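Search questions, topics, users

Budget for hand-held grippers and spare finger pads, what is realistic?

3 answers · 13 comments · 7 shares

Hello all. I am making the equipment plan for a small project and I must submit the numbers before the end of June. We want to record people doing simple jobs at home with a hand-held two-finger gripper, and later use these recordings for teaching a robot arm. English is not my first language, so please ask if something is not clear.

The total I have is $3337. The supplier Lambrakis has offered me one complete gripper with camera, and Plondov has offered the gripper without camera but with more spare pads. I cannot decide if it is better to buy one good set or two cheaper ones. I also do not know how much to keep for pads, screws, cables and such small things.

The work is mostly with snacks and other small packets, taken out of a tray on the family table. The packet in the pads now is a pineapple cake, and many of the other things are soft wrappers and bags. 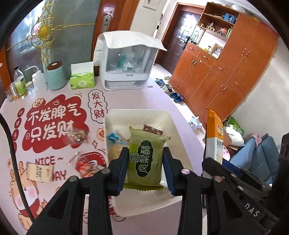

Answers (3)

Answer 1, accepted

I did the same planning last year for our group in Plenthorpe, so I will tell you how I divided the money.

First, buy one set and use it for a month before you think of a second. We ordered two at once and then we discovered we wanted a different pad, so we paid for the change two times.

Second, keep 13 percent of the total for parts which wear out. For you this is a little more than $430. Pads are the biggest part of it. Crinkled bags and the sharp seams of packets are not kind to a soft surface. Ask each supplier for the price of a pad alone, and also for the pivot screws, because some sellers only offer the full finger.

Third, write a separate line for storage. Video files fill a disk much faster than you expect, and in my first plan I had forgotten this line completely. I had to ask for more money, and it was not a pleasant meeting.

Between your two offers, I would take the one with camera if the mount is included in the price. Please check this in writing. Also check the cable length, as a cable that is too short pulls on the hand when you reach across a table.

50 people found this helpful

Answer 2

Get the Plondov one. Cameras are cheap, you can add it after.

2 comments
> But then you must make the mount and calibrate it yourself. It took me seven evenings.
> Fair enough, depends if your time is free.

Answer 3

I have no experience with Lambrakis, but I bought from Sulter and the delivery was slow. Put some extra weeks in your plan, and ask who pays the customs. Snacks should be in the budget too! Wrappers tear after many grasps and you will need the same kind again, so buy a few boxes together in one colour and size.

Was this page helpful? 7 shares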